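Recipe plugin shows the wrong cook time after moving my food blog

Viorica Dinu
Posted Aug 29, 2020

I moved my food blog from a free host to a paid one in May and brought the old posts over with the export file. Most of it went fine. The recipe cards are the problem. I use the Stalleck recipe plugin, and on the old site every card had a prep time, a cook time and a total. On the new site the prep time is right, but the cook time is blank on the older posts and the total only repeats the prep time. A lentil soup that simmers for an hour now says 20 minutes from start to finish. A reader already left a comment about it.

New recipes are fine. I typed one in last night and the times show correctly. It's only the imported ones, and when I open an imported recipe in the editor the cook time box is empty there too. The rest of the card (ingredients, steps, servings) came through.

I use the Lullov theme. I switched to the default theme for a few minutes and nothing changed, so I don't think it's that. I still have the export file and I can still log in to the old site until the end of next month. Do I have to retype all of these by hand? I have a job and two kids and I would like to avoid it.

Olteanu
Reply

Have you tried clearing your cache? Mine did something like this after an update and it went away. Also, I gave up on recipe plugins and just type the times at the top of the post. Looks the same to readers.

Raed Sleiman
Reply, marked as helpful

Clearing the cache won't do it if the box is empty in the editor. The value isn't in your new database, or it is there under a name the plugin no longer reads. I had the second case when I moved my own blog, and it can be fixed without retyping.

Older versions of the plugin saved cook time as a separate custom field. Newer versions keep it inside the recipe record. There is a conversion step that runs when you update on a site that already has recipes. If you installed the new version first and imported afterward, that step never ran on your old posts.

Make a backup before you touch anything. Then go in this order:

1. Check that the data is there. Open one old post, turn on the custom fields panel in the editor's options, and scroll down below the post. Look for a field with "cook" in the name and a number next to it. If you see it, you're in good shape. If you don't, go back to the old site and export again with "All content" selected – the posts-only export can leave the recipe fields out.

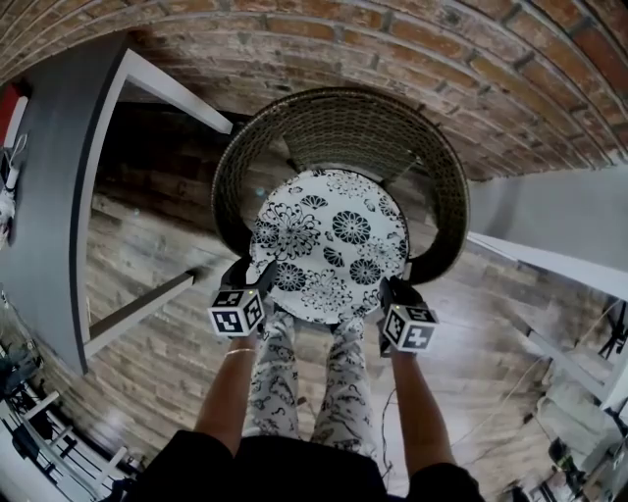

2. Run the conversion. In the plugin settings, open Tools and choose the option to convert older recipes. Do it in small batches. My host timed out when I tried everything in one go, and I had to restart it.

3. Check 5 posts by hand. Pick some with long cook times, and at least one where the time is over an hour. Mine came in as minutes only, so a two-hour roast said 120 minutes. There is a display setting for that on the same page.

4. Clear the cache now, both the plugin one and your host's. Otherwise you will keep seeing the old cards and think it failed.

If step 2 says it found no recipes to convert, reply here with the plugin version on each site. There was also an add-on called Ovitz that copied fields between versions, but I haven't used it and can't say if it still works.

Viorica Dinu
Reply

The field is there on the posts I opened, with the right numbers. I'm running the backup now and will do the conversion tonight after dinner. Thank you.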